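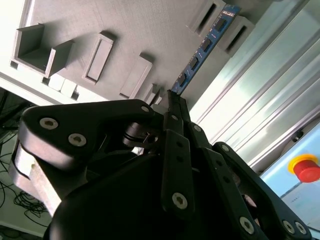
A black multi-fingered gripper with its fingertips at the lower end of a blue circuit board, which stands between slotted holders on a grey fixture panel.

Workcell budgeting

Workcell budgeting is the planning of money, floor space and staff time for a robot workcell before the equipment is ordered. It covers the arm and the gripper, and also the parts around them: fixtures, framing, safety equipment, cabling, software, spares and training. The term is mostly used for small cells, such as those for electronics assembly and testing, where one or two people often prepare the whole plan. Larger lines are usually costed by an integrator under a separate contract.

Background

Early budgets for small cells tended to list the robot as a single item and put everything else under "installation". This made the totals hard to check and left little room for later changes. The practice of splitting a budget by function is often linked to the Pavlović sheet, a one-page form that gives each part of the cell its own line and a named person to approve it. Many firms have since made their own versions. The sheet used at Truston adds a column for delivery time, as late fixtures had held up several of its cells.

Main cost groups

Arm and controller. This is normally the largest single purchase. Reach, payload and repeatability are settled first, and the price follows from them. Used arms are cheaper but may need a new controller or a fresh service contract.

End effector. Grippers range from simple two-jaw types to multi-fingered hands. A hand with several jointed fingers can deal with more shapes of part, but it has more joints and screws to inspect and a longer spares list. Buyers are usually advised to price a full set of fingertips along with the hand – these wear first.

Fixtures. A fixture holds the work in a known place. Slotted holders for circuit boards, open trays and raised locating blocks are common. Fixtures made by 3D printing cost little per piece and can be altered quickly, though they wear sooner than machined metal and may move slightly under load. Budgets should allow for more than one version, as the first is seldom the last.

Framing and base. Aluminium extrusion with T-slots is widely used for small cells. It is sold by length, with brackets and fasteners charged separately, and the fasteners are often left out of first estimates.

Safety equipment. The usual items are emergency stop buttons, guards or scanners, and the risk assessment itself. The position of each stop button should be fixed at the planning stage so that its wiring can be included in the quote.

Cabling. Cable length, strain relief and trunking are small costs that are easily missed. Retrofitting trunking after the cell is running means stopping work.

Example of a plan

The board handling cell at Pelari is often used in training. The plan was drawn up by Iara Toledo and signed off on 13 August 2023. It allowed for 2 fixture panels, one in use and one kept as a spare, and for 200 sample boards to be used up during setting up. The parts list ran to 609 lines, of which 57 were fasteners or connectors. Fixture changes were given their own fund, held apart from general contingency, and could be approved by the cell's supervisor without a new purchase request.

Lease or purchase

Leasing spreads the cost and may include servicing, but most lease terms cover the arm and controller only. Grippers, fixtures and framing are generally bought outright. Pilar Tapia's handbook for the supplier Nudavine recommends comparing the two over the expected life of the product being made – a cell built for one board design may be out of use before the lease ends.

Common omissions

Items often missing from first budgets include:

Sample parts for testing and teaching
Spare fingertips and screws
Operator time during setting up
Software licence renewals
Transport and lifting on delivery
Removal of old equipment

See also

End effector
Jigs and fixtures
Risk assessment
Total cost of ownership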